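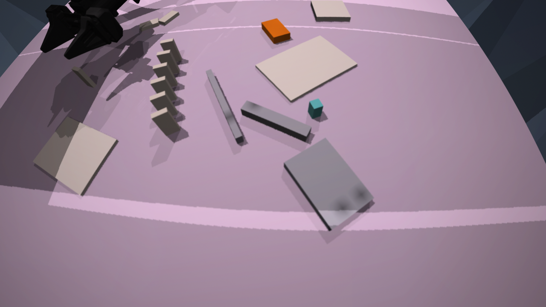 Slide 1. Round table, pinkish, with a row of small tan blocks.

Round Tables and Other Seating Mistakes
Notes for the talk, February 15, 2020
Nayeli Maldonado

Leave the title up while people find chairs. Don't start until the door at the back has stopped banging.

OPENING
Good morning. I have spent a large part of my working life deciding where other people sit. My mother tells her friends I am in events, which makes it sound as if there might be fireworks.

Show of hands: who has been to a wedding and been put on the table by the kitchen? Keep them up if you are still speaking to the couple. (Pause. There is usually one person who doesn't put a hand up and looks cross. Leave them be.)

SLIDE 2 — WHY ROUND
Round tables have a very good reputation. We blame King Arthur. No head, no foot, everyone equal, and look how well that went for him and his marriage.

The trouble is the middle. On a long table you can talk to whoever is opposite. On a big round one, the person opposite is in another postcode. You smile at them during the soup. You have two neighbours, and if both of them turn away from you at once you have a bread roll.

Say this slowly, people write it down: width kills talk faster than noise does.

SLIDE 3 — THE KEMOW DINNER
Kemow was my first big job. 241 guests, one hall, and a client who wanted "a feeling of togetherness". I gave them the largest round tables I could hire. By the main course half the room was shouting and the other half had given up and were reading the menu, front and back. One man read me the allergy notice aloud. He had a nice voice.

We had also put a flower arrangement on each table at exactly face height. I thought they looked lovely. Two sisters who hadn't met in years sat either side of one and each went home thinking the other hadn't come.

(If this gets a laugh, wait. If not, go straight on to Calano.)

SLIDE 4 — THE CALANO LUNCH
Same number of courses, much the same crowd, long narrow tables. I had 60 people in a room that the venue swore was too small. They were elbow to elbow, passing dishes and knocking over each other's water. The client rang the next day to complain about the elbows and to book us again for July.

Point to make here: people will put up with being squashed. They won't put up with being stranded. Mention the radiator if there's time.

SLIDE 5 — THE PLAN ITSELF
Some things I now do, in no special order.

Couples: ask. Half of them want to be together and the other half have been looking forward to a night off.

The bore: every guest list has one, and the host always knows who it is. Put him on a corner. A round table has no corners, so he gets to work on both sides.

Children: near a door.

The boss: in the middle of the long side, never at the end. At the end he makes speeches.

Late changes: I stop taking them at noon the day before. This is a lie, I take them until the starters go out, but it's what I tell people.

SLIDE 6 — THE MONTOYA SEATING CHART
This is the one that went wrong on paper. We had 1533 names across three nights, in a spreadsheet, sorted by surname. Then someone sorted the surnames and left the table numbers where they were. I say someone. I was eating a sandwich at the time and had one hand free.

I found out on the first night, when a bishop was shown to the teenagers. He stayed till the end and asked for the same table the following evening. I have tried to draw a lesson from this and can't find one I'd be happy to charge for.

SLIDE 7 — PLULTENANCE
Skip if running over. Only the bit about the place cards: print on both sides, so the people across the table can read the name too. It costs almost nothing and saves everyone the third "sorry, was it Karen?"

QUESTIONS
Someone will ask about buffets. I'm against them. Someone will ask about cabaret seating, so say it depends on the stage and move along.

Lunch is next door. The tables are round. I did write to them.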